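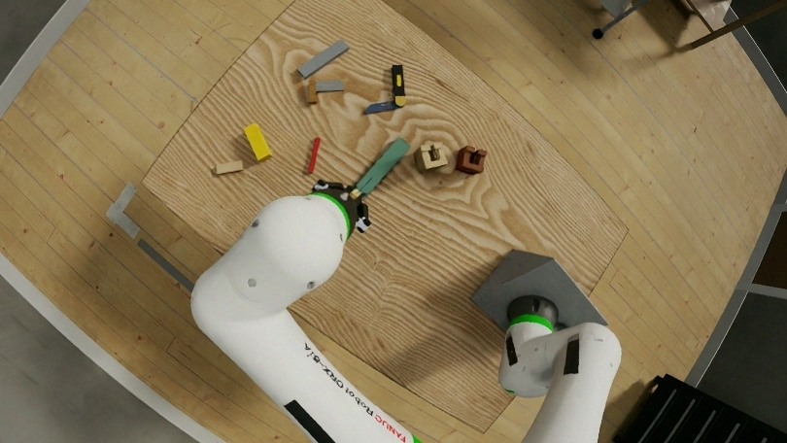 Seasonal Movement and Cupping in Wide Tabletops: Comparison of Three Finishing Schedules

Project report, Wood Materials and Design, second-year module

1. Background

Solid wood takes up and gives off water vapor until it reaches balance with the surrounding air. As it does so, it changes size. The change along the grain is small enough to ignore in furniture. The change across the grain is larger, and it differs between the radial direction (along the growing tree's radius) and the tangential direction (along the growth rings). In most species, tangential movement is greater than radial movement, and this difference causes a flat-sawn board to cup.

A tabletop is usually the widest solid part in a piece of furniture, so it is the part in which movement does the most damage. Common failures are split panels, open glue lines, and tops that pull away from their bases. Most of these are traced to fasteners that hold the top too rigidly. Cupping has a second cause that is easier to overlook: a top finished on one face only takes up moisture faster through the bare face, and the two faces then try to be different widths.

Textbooks and finish makers generally advise treating both faces alike. The advice is not always followed in small workshops, where finishing the underside means extra drying time and extra handling. The project set out to measure how much difference the second face makes on a small glued panel over a short humidity cycle.

2. Questions

The report deals with two questions.

Does a panel finished on the top face only cup more than a panel finished on both faces, when both are moved from dry to humid air?

If the underside is given a single thin coat in place of the full schedule, how much of the benefit is kept?

Strength, stain resistance and appearance were outside the scope. Cost was noted but not analyzed.

3. Materials

The panels were glued up from flat-sawn ash supplied by Odoi, a lumber yard that sells short lengths to the college. All boards came from one delivery and were stored in the workshop before machining. Boards with knots, sapwood streaks or visible end checks were set aside.

Each panel was made of strips joined edge to edge, with the growth rings facing the same way in every strip. Alternating the rings is common practice, but it breaks one broad cup into several small ones, which would have been harder to measure. The glue was Plokex, a one-part wood glue. The finish was Fudard hard oil, a penetrating oil with added wax, applied by cloth.

All faces were sanded to 180 grit before finishing. Sanding direction followed the grain. End grain on every panel was sealed with two coats of the same oil so that moisture would pass mainly through the faces.

4. Finishing schedules

Schedule A: three coats on the top face, none on the underside.

Schedule B: three coats on the top face, one on the underside.

Schedule C: three coats on each face.

Five panels were made for each schedule. Coats were applied a day apart. The final coat went on on a Friday, and the panels stood on edge over the weekend with space between them.

5. Test method

The humidity chamber was a lidded plastic box lined with foil-faced insulation board. A tray of saturated salt solution in the base controlled the humidity, and a small fan kept the air moving. Potassium chloride was used for the humid stage, which gave a reading of 86 percent relative humidity once the chamber had settled. The dry stage was carried out in the heated drying cupboard of the materials lab. Temperature in the chamber was held at 25 degrees Celsius by the room heating and was checked morning and evening.

Cup was measured with a steel straightedge laid across the width of the top face and a set of feeler gauges. A reading was taken at the middle of the panel and near each end, and the mean of the three was used. Panel width was measured with a vernier caliper at the same three stations. Station marks were made in pencil on the edges so that readings could be repeated at the same points.

Panels were supported on two narrow battens in the chamber, leaving both faces open to the air. This matters for Schedule A in particular. In an early trial, panels were laid flat on the chamber floor, and the bare face was shielded from the moving air. The trial readings were discarded.

6. Results

All panels were flat to within the thinnest feeler gauge at the end of the dry stage.

In the humid stage, Schedule A panels began to cup first and reached the largest values. The top face became concave, which agrees with the bare underside swelling ahead of the finished face. Schedule B panels cupped in the same direction but to a lesser degree. Schedule C panels showed only slight cup, and in two panels the readings at the ends differed more than the readings between schedules did, so no firm direction can be given.

Final width was similar in all three groups. The oil slowed the uptake of moisture but did not prevent it. Schedule C panels took longest to reach a steady width. Schedule A panels lost part of their cup late in the humid stage, as the finished face caught up with the bare one.

One Schedule B panel opened slightly at a glue line. On inspection the joint had been starved of glue over a short length. Its cup readings were kept, as they fell within the range of the group.

7. Discussion

The results support the usual advice. A top finished on one face only is most at risk during a rapid change in humidity, such as delivery from a heated workshop to an unheated room. If the change is slow, both faces keep pace and the schedule matters less.

The single coat on the underside was more useful than expected. It does not equal the full schedule, but it takes little time, and the underside does not need to resist wear. For a shop that now leaves the underside bare, Schedule B would be a reasonable first step.

Neither schedule removes the need for fasteners that allow movement. The Risano table plans used in the furniture module show slotted steel brackets along both rails, with the screws centered in the slots. This is adequate if the top is fitted at mid-range humidity. A top fitted in the driest part of winter should have its screws set toward the inner end of the slots — the panel can only grow from that point.

8. Limitations

The panels were narrower than a real tabletop and had no base to restrain them. Cup depth depends strongly on width, so the readings should not be scaled up directly. Only one species and one finish were tested. Film finishes such as varnish slow moisture more than oil does, and a one-sided varnish schedule might give larger differences.

Feeler gauges read in steps, and the smallest cups in Schedule C were close to one step. A dial indicator on a bridge would have been a better choice and was not available until May, when testing had ended.

9. Further work

The same panels could be returned to the dry stage and cycled again to see whether any cup becomes permanent. A quarter-sawn set would separate the effect of ring orientation from the effect of the finish. Weighing each panel daily would also give moisture uptake directly, and the lab balance is large enough for this.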